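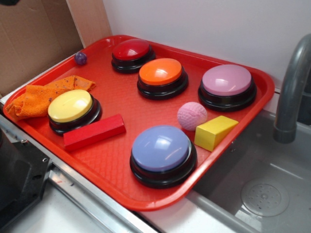 Colour is a poor label

21 November 2022

In February our council delivered new bins to 2,133 households on the east side of Altham. There was a burgundy lid for card and paper and a brown lid for garden waste. The leaflet that came with them used the two colours throughout and hardly mentioned what went inside. "Week one: burgundy. Week two: brown." By the second collection half my street had put out the wrong one, and I was among them.

I don't think we were being careless. Burgundy and brown look much the same at half past six on a winter morning under a street lamp. They look much the same to my neighbour at any hour, as he is colour-blind, like a good many men. And the names themselves are slippery. My wife called the paper bin "the red one" and I called it "the dark one", so we had several conversations in which each of us thought the other had agreed to something.

The council has since sent out stickers with the word PAPER on them. They work very well. My complaint is that the word should have been there from the start, moulded into the lid in letters an inch high, and that we keep making this mistake in places where it matters more than a missed collection.

Take the hospital. For years the outpatient departments were reached by following a line on the floor. You were told at the desk to follow the green line, and off you went. With four lines this was fine. Then departments were added and the lines multiplied, and there is now a green, a light green and something the receptionist calls teal. I have met people standing at the junction by the lifts looking at their feet. The signs overhead say Zone C and Zone D, which would help if the appointment letters did too. The letters say teal.

The leisure centre, run by Vastier since the council gave it up, did something similar with its lockers and wristbands. You get a band in one of several colours and your session ends when your colour is called. The announcement is made over a loudspeaker in a room full of shouting children, and "lilac" is not a word that carries. A number would carry. So would the time, printed on the band, which is what the old pool did with a rubber stamp and a piece of paper.

I am not against colour. A colour is quicker than a word if there are only a few of them, if they are far apart, and if everyone already knows what they mean. Traffic lights pass on all three counts, and they also have a fixed order from top to bottom, so that a driver who can't tell red from green can still tell which lamp is lit. That second clue is the part that gets forgotten. Taps are another case. Red and blue are understood by nearly everyone, and even so the hot tap is usually on the left. Cartons of milk have their coloured tops, but the word is on the side as well, and a person who has moved here from abroad can read it and be right the first time.

The trouble begins when somebody has to pick a sixth colour, and then a seventh. The clear ones have gone by then. What is left is either a paler version of one that has been used or a colour whose name people disagree about. I have heard the same bus route called pink, mauve and purple by three people waiting at the same stop. The bus company had printed it as "orchid".
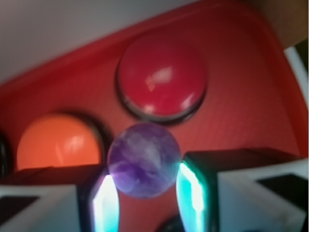
Purple, violet or lavender? It depends on who is asked, and which side they look at.

Paint makers know all this, of course, and they don't mind. Flustanis sells 26 shades that I would call off-white, and it can do so because every tin has a code on the lid. The name is there to make you feel something about your hallway. The code is there so that the second tin matches the first. If you lose the code you can go back to the shop and say "Quiet Linen", but they will ask you to look for the code. I find that a sensible arrangement, and I would like to see it used by people whose business is more serious than hallways.

Medicine is the obvious one. My mother, in her last years, sorted her tablets by colour because it was easier than reading the boxes. Then the chemist changed supplier and the small white ones became small yellow ones. She already had small yellow ones. No harm came of it, as we noticed that evening, but it was a bad ten minutes. After that we wrote MORNING and NIGHT on the boxes in marker pen and she got on perfectly well. The colours had been doing a job they were never given, and there was no reason the manufacturer should have known.

People who defend colour-coding usually say that it helps those who can't read, or who don't read English. That is a fair point and I take it seriously. But a shape does the same work and does it better. A leaf on the garden bin needs no English. A fish on the changing-room door can be seen by a child of three, by someone without their glasses, and by my neighbour. When Hrnčiar, the bakery on Station Road, wanted to show which loaves had nuts in them, they put a drawing of a hazelnut on the shelf card. It must have taken them five minutes. The supermarket opposite uses an amber dot, and there is a key to the dots on a poster behind the tills.

The other defence is that it looks nice, and it does. A row of bright colours is cheerful, and a public building can do with cheering up. I would paint the corridors any way you like. I would only ask that nobody's appointment depends on them.

What I would like is quite small. Anyone putting up a sign, a lid, a wristband or a map should print it once in black and white before ordering the full run, and give it to two people who had no part in making it. If they can still use it, then add the colour. If they can't, a word or a picture is missing. Altham council could have done this on the office photocopier before the bins were ordered.

The stickers, I should say, are already peeling. Ours now reads APER.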